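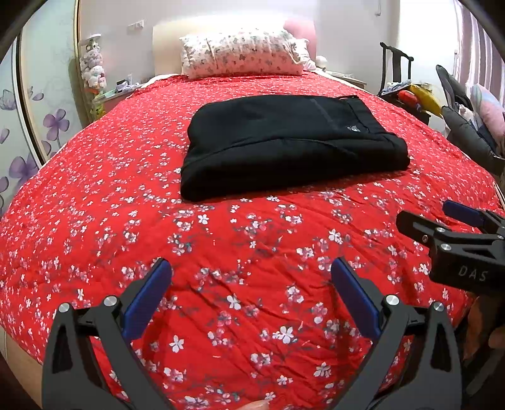

Section 4: Setting up your Stikard seating chart

Right, you've got your replies in (or most of them, there's always a cousin) and it's time to put people at tables. I do mine sitting on the floor at home, but you want a big flat surface you can walk away from overnight. A bed will do if it's made up first, and a quilt like the red one with the little white and pale pink blossoms is fine to sort on, though white name cards do get a bit lost among the flowers, so lay a plain sheet over it. Move any folded clothes off the middle before you start!

What's in the box: 200 blank name cards, 36 table discs, one folding board and a sheet of coloured dots. If you bought the Tillman board second-hand the discs are slightly bigger, but everything below still works.

1. Write one name per card, in pencil. I know the pen looks nicer. Pencil.

2. Put a dot on each card for meals. I use green for vegetarian and yellow for allergies, and I write the allergy on the back as well.

3. Sort the cards into households first and leave the tables alone for now. Babies in high chairs get a card too, they take up more room than you'd think.

4. Lay the discs out to match your room plan. Ask the venue for theirs. The one I had from Plollton was upside down compared with the way you walk in, which cost me a whole Sunday.

5. Place the top table, then grandparents, then anyone who needs to be near a door.

6. Fill in the rest, a household at a time.

Note: leave one seat free on two of the tables. When I did Chrysoula Politis's wedding at Clornuvcombe we had a plus-one turn up in January boots and no card, and that spare chair saved us.

Caution: don't press the cards into the board slots until both families have seen the plan. The slots grip hard and the corners tear if you pull them out more than once or twice.

7. Once it's agreed, ink the names, slot the cards and take a photo of the whole board on your phone.

8. Copy the list out by table for the caterer, with the meal dots written as words. Oľga Sokol taught me to read it aloud to somebody while they check the board, and we found two Uncle Peters that way.

If you run out of cards, the refill packs are listed in Section 7.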